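Learning Pick-and-Place from Hand-Held Gripper Demonstrations
Final project report, Stutirton Robotics Lab course
Wed 19 June

1. Summary

Our project looked at whether a small manipulation policy can be trained only on demonstrations from a hand-held gripper, with no teleoperation of the robot arm. We collected 200 demonstrations of one tabletop task and trained a policy with the Matden training code from the course. We then tested it on the lab arm. The policy finished the task in most trials when the object started near the middle of the table. It did much worse near the table edges.

2. Task

The task is to pick up a small object and put it down inside a marked area. We picked it in May after dropping a drawer-opening task, which needed more force than our gripper fingers could give without slipping. A trial counts as a success if the object ends up fully inside the area and the gripper lets go of it. Touching the line is a failure.

3. Data collection

The gripper has a camera mounted on its body that looks out past the fingers. Video and finger width are saved together. Gripper position is estimated afterward from the video, using the Stidine tracking package with its default settings except for a higher feature limit.

Everyone who collected data did a practice block first, and practice blocks were thrown out. Before each session we checked free disk space, synced the clocks and recorded a short calibration clip. Sessions took place in the shared lab room during normal hours, so the background changes from one recording to the next. We left this in on purpose, as earlier work in the course suggested that a fixed background makes the policy fragile.

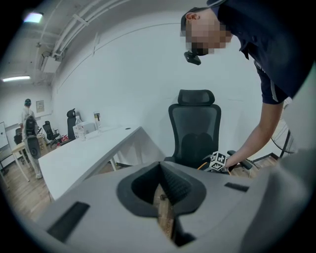 Figure 1. View from the camera on the hand-held gripper. The person at right is holding a cube with fiducial markers.

Tracking was the main source of lost data. Fast wrist turns blurred the video, and close views of the blank white wall gave the tracker too few features to follow. We asked people to slow down at the turn, and that helped more than any change we made to the tracker settings. Demonstrations with a tracking gap were removed before training and recorded again, so the 200 in the final set are all complete.

4. Training

Images were scaled down and cropped at random. The policy takes the 2 most recent images plus the finger width and predicts the next 8 gripper poses. We trained for 3,000 steps on one workstation. Longer training lowered the loss on the training set but the held-out loss went back up, so we kept the earlier checkpoint.

5. Results

With the object near the center, most failures came from letting go too early. The object then landed on the line. With the object near an edge, the arm often stopped short and closed on nothing. We looked back through the demonstrations and found few that started near an edge, which probably explains the difference.

Moving the table lamp had little effect. Raising the table did have an effect, and the policy failed every trial until we put it back. Poses are stored relative to the gripper, so we expected some tolerance here and did not get it. We did not have time to find out why.

6. Limitations and next steps

We tested one task on one arm. The Bondarchuk baseline was supposed to be run on the same trials, but its data format did not match ours and the converter was not finished. The first next step would be to record more edge starts and train again with no other changes. The converter and our session checklist are in the project folder.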